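Section 4. Setting up a public budget reading

Part of the Callby guide to running an open budget in your town or parish. Last changed 2024-06-26. Sections 1 to 3 cover getting the papers, and if you haven't got the papers yet go back and do that first, nothing below works without them.

4.1 What you need before you start

The council's draft revenue budget, full version. Not the summary leaflet.
Last year's outturn report (what was really spent, as opposed to planned).
The reserves statement. Often an appendix, often stuck at the very back.
A spreadsheet with the Callby template loaded.
Two people at least. One reads out, one types.

Note: if the council only gives you scanned pages, type the totals by hand. Copying text out of scans turns 8s into 3s and you will not spot it until someone on the other side does.

4.2 Loading the template

1. Open the template and save a copy under your town's name. Don't work in the original.
2. Go to the sheet called Lines. Leave the top row alone.
3. Enter each service heading exactly as the council prints it, even where the wording is daft. You'll need to match it later.
4. Put planned spending in column B, outturn in column C.
5. Income goes in column D as a plus figure. The sheet does the subtraction.
6. Save. Then check the grand total against the printed one.

If the totals don't agree, stop. Nine times in ten it's a sub-total typed in as if it were a line. Ledumcombe had 543 lines in their first go and a good few were sub-totals counted twice, which made the town look far richer than it was. Took an evening to unpick.
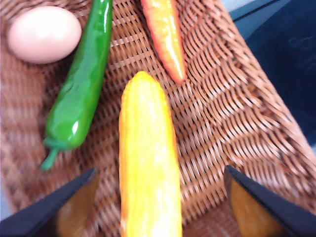
7. Once the totals match, lock column B. Right click, Protect, no password.
8. Copy the whole sheet to a new one called Cuts. All proposed savings go on this sheet and nowhere else.

Caution: do not mix capital and revenue. A new roof for the baths is capital. The wages of whoever runs the baths are revenue. A council can have plenty in the one pot and be broke in the other, and people at meetings will shout about it. Separate sheets, always.

4.3 Marking each line

Every line on the Cuts sheet gets one letter.

S – statutory. The council has to do it by law, though how well is often up to them.
D – discretionary. Can be stopped.
M – mixed. A legal duty with extra on top.
Q – don't know. Use it freely.

1. Go through once, quickly. First guess is fine.
2. Go through again on another day with a different reader.
3. Anything where the two passes differ becomes Q.
4. Send the Q list to the council's finance office in one message. One. They answer a single list far sooner than 45 separate emails.
5. Change the letters as answers come back, and note the date of the answer in column G.

Note on M lines: put your reasoning in the comment box, a few words will do. Libraries nearly always end up here. So does youth work, in most places.

4.4 Testing a proposed cut

A cut on paper saves what the paper says. A cut in life moves cost about a bit, and this sheet is meant to show where to.

1. Pick a line. Enter the proposed saving in column E as a minus.
2. In column F enter any lost income. Fees, hall hire, match funding, parking. Match funding is the one everbody forgets.
3. Look at the Net cell. If it has gone amber, the real saving is less than half of what was claimed.
4. Switch to the Knock-on tab. Pick up to 4 other lines likely to rise as a result.
5. For each, enter a low guess and a high guess. Leave the middle empty, the sheet fills it.
6. Print the result, both guesses showing.

Caution: never publish the high guess by itself. Firuvthorpe did, with their day centre figures in May, and the whole meeting was spent on that one number. The low guess made the case perfectly well.

If you can't back up a knock-on figure, leave it blank and say so. Blank is respectable. Made up is not, and you'll be asked.

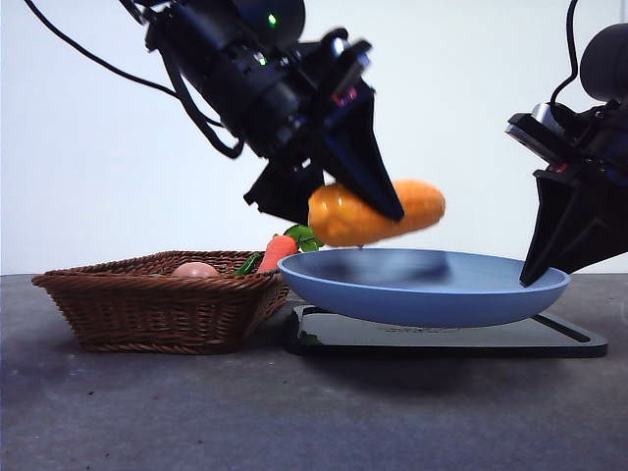 4.5 The reserves question

Someone will ask why the council can't just spend its reserves. Sort this out beforehand.

1. Find general reserves and earmarked reserves. Two figures, enter both.
2. For each earmarked pot write down what it's for and when it was last touched.
3. Flag any pot untouched for 5 years or more. The cell goes blue.
4. Enter the council's own minimum level if they publish one. If they don't, put "not stated".
5. Don't enter a minimum of your own. That's a political choice and it belongs in the meeting.

Reserves can only be spent once. Wages come round every year. If your plan pays for a running cost out of reserves, the sheet will show the month it runs out, so look at that before you hand it to anybody.

Note: the Villalobos add-on draws the reserves chart for you. Optional. It breaks if any town name has an apostrophe in it, so take the apostrophe out of the file name and put it back on the printed sheet.

4.6 Before the meeting

1. Print the Summary tab, one page, large type.
2. Check every figure on it against the council's page number. Write the page number alongside.
3. Send a copy to the finance office and ask for corrections in writing.
4. Fix what they're right about. Where you still disagree, print both figures.
5. Pin the version number to the top of the sheet – old copies do go round, and people quote from them.

Trouble with printing: if the right hand column drops onto a second page, set the margins to narrow and turn off the gridlines. Landscape does not help, we've tried.

Trouble with amber cells that won't clear: usually a blank space typed in column F. Delete the cell contents and type a nought.

Section 5 covers chairing the meeting and taking questons from the floor.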